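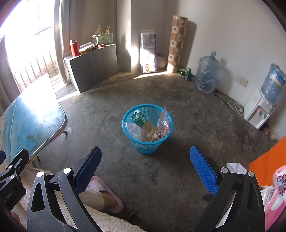
Hand-held gripper over a wastebasket, trash pickup task, Graltby site.

Visit report: Trallia collection site, Graltby
Jun 18, 2022

The visit covered one subject, the working rules for hand-held gripper sessions in furnished rooms. Trallia has been revising its rules since October, and the Graltby site works to revision 9. Layug, the second site, is still on the previous revision and was not visited.

Room setup. Revision 9 tells operators to leave the room as it is found. Bottles, bags, cords and furniture stay in place, and direct sunlight is accepted. The earlier text called for a cleared floor and closed curtains. Prallel, which receives the recordings, asked for the change after its checks showed too little variation between rooms. The one exception is a cord in the walking path, which has to be moved to the wall or taped. A white power cord was trailing along the floor near the water dispenser, and the rule does not say whether a cord at the wall base needs tape if it continues into the room. I raised this and was told it would go into the next revision.

Footwear. The rule reads "closed shoes, non-slip sole." Slippers were in use on the bare concrete. Either the rule should be applied or the wording should be changed for home settings. My preference is to apply it, particularly for tasks that involve glass.

Grip pads. Both fingers carry a blue textured pad. Pads are to be inspected at the start of each session and replaced after 1000 closures or at the first visible tear. The log sheet has a column for closures and none for tears, so the second condition leaves no record.

Trash tasks. Sharp objects, batteries and food waste are excluded. Plastic bags, paper and packets are allowed, and so are cans if the rim is intact. The operator's free hand stays out of the basket while the fingers are moving. Grip pads are wiped after every trash task, before any work near cups or chopsticks. I would make this a separate tool, or at least a separate set of pads. Wiping a textured surface is hard to verify.

Records. The site had 432 sessions on file. I pulled 2 of them and compared each with its log sheet. Start times matched. One sheet had no entry for pad inspection.

Open points sent to Trallia: cord wording, footwear, a tear column on the log sheet, separate pads for trash work. Layug should move to revision 9 before it takes on any trash tasks.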